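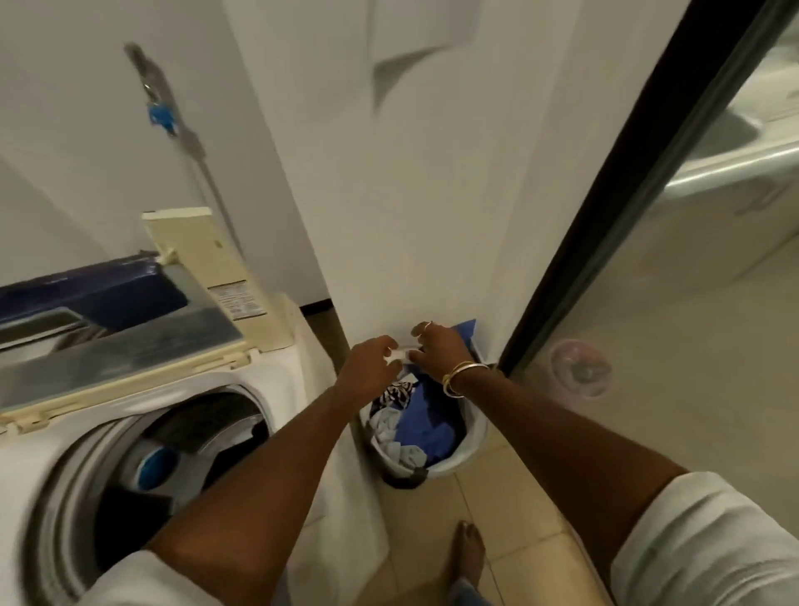 Tema: El Cledwood se deja remontar en el último día. ¿Cambiamos de capitán?

tercer_hombre
Buenas a todos, perdonad el tocho. Vengo todavía con el disgusto de ayer: teníamos 400 carreras en la primera entrada, el Pliditz contra las cuerdas, y vamos y declaramos antes del té. Le tengo muchísimo cariño a Florante Ambrosio, que conste -- lleva media vida en este club --, pero esa declaración nos costó el partido. Con una hora más al bate, como mínimo empatábamos.

Abuela_del_wicket
Ay, hijo, qué rápido olvidamos. En octubre hizo lo mismo contra el Stirkov, ganamos por seis wickets y todos aquí aplaudiendo (yo la primera, con las manos rojas del frío). Si no declara, partido muerto y a casa. Yo prefiero perder así, qué quieres que te diga.

cunha_sur
Ni tanto ni tan calvo. La declaración me pareció bien, lo que no entiendo es sacar a Margit Lie del ataque cuando la bola por fin giraba. Cuatro overs y a pastar al límite! Ahí se fue el partido, y eso también es cosa del capitán.

tercer_hombre
Eso te lo compro, cunha. Pero sigo en mis trece con lo otro.

Abuela_del_wicket
A Margit le molestaba el hombro desde la comida, me lo contó su madre en la grada. Tampoco la iba a reventar el chico.

cunha_sur
Pues no lo sabía, retiro la mitad de lo dicho. La otra mitad la mantengo, que el campo estaba demasiado abierto.

leg_bye
Un dato para los que piden la cabeza de Florante: 2.206 carreras con nosotros, 1.708 de ellas como capitán. Vamos, que el brazalete no le pesa nada. Un abrazo a todos, y si alguien va en coche al campo del Cunha para el próximo, me sobra tortilla y me falta asiento.

Abuela_del_wicket
Tengo sitio detrás, leg_bye. Salgo a las ocho, trae la tortilla con cebolla.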